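Skirting board gap on a wonky floor – fill it, scribe it or start again?
Home & DIY help > Walls, floors and trims
Posted by Ilse Eichhorn, Wednesday, July 10, 2019

Hello all, hoping someone can talk me down before I rip the lot out. I'm doing up the back room of our terrace (going to be a sewing room, eventually) and I've just put new skirting along two walls. It's the plain square-edged MDF, primed white, nothing fancy. Along the shorter wall it sits lovely. Along the longer one there's a gap underneath that starts at nothing by the door and gets wide enough in the middle to post a pound coin through, then closes up again towards the corner.

The floor is old tiles stuck on concrete and I'm not lifting them, so please don't suggest that! My brother-in-law says squirt caulk in and forget about it. My neighbour says caulk will go black within a year from the mop. The board is only tacked on at the moment, six pins and no adhesive, so I can still get it off without wrecking the plaster. The room is 40 cm longer than the boards they sell too, so there's a join in the middle of the worst bit, naturally.

Also the internal corner isn't square. I mitred it and it looks like a dog's breakfast. Is there a trick to that or do I just need a better saw?

Jingyi Qiu
Take it off and scribe it, you'll be glad you did. It sounds scarier than it is. Put the board back where it's going to live, resting on the high spots, and wedge it so it's level or at least so the top edge looks straight to your eye. Then get a pencil and a scrap of wood as thick as your biggest gap, lay the scrap flat on the floor with the pencil on top and slide the two along the whole length. You end up with a wavy line on the face of the board that copies your floor. Cut to the line with a jigsaw, finish with a block plane or just coarse paper wrapped round a bit of batten, and drop it back in. Wear a mask, MDF dust is horrible stuff.

Do remember you'll lose a bit of height, so the short wall needs trimming to match or the tops won't meet in the corner. I forgot that in my own hall and had to buy another length – very annoying.

For the corner, don't mitre it. Run the first board straight into the wall and butt the second one up against its face. With a square-edged profile you don't even need to cope it. If the wall leans, you can take the end of the second board back a touch with sandpaper until it closes up.

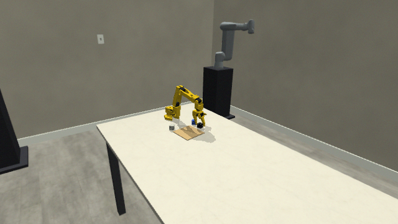 As for the join, move it if you possibly can. Start with a full length from the other end and you might find it lands somewhere flatter, or behind a cupboard. Cut the two ends at 45 degrees so they overlap and glue them. A straight butt joint will open up the first time you put the heating on in November.

Cor Coppens
caulk it mate. life's too short

Miłosz Wysocka
I'd go with Jingyi on the scribing, but if you really can't face it there's a halfway house. Stick a small quadrant bead along the bottom, pinned to the skirting and pushed down tight to the floor as you go. It's thin enough to bend into the dips. Some people hate the look, and my wife is one of them, but ours has been down in the utility for years and it mops fine.

If you do use caulk, keep it for the top edge against the plaster. At floor level I'd want a sanitary silicone in white or something near your grout colour. You can't paint over most silicones though, so do your topcoat first and mask it off.

Ilse Eichhorn
Thanks all (even Cor). Board's off already and only two of the pins took plaster with them. Borrowing a jigsaw on Saturday. Jingyi, does the jigsaw blade want to be the fine sort for MDF, or will whatever's in it do?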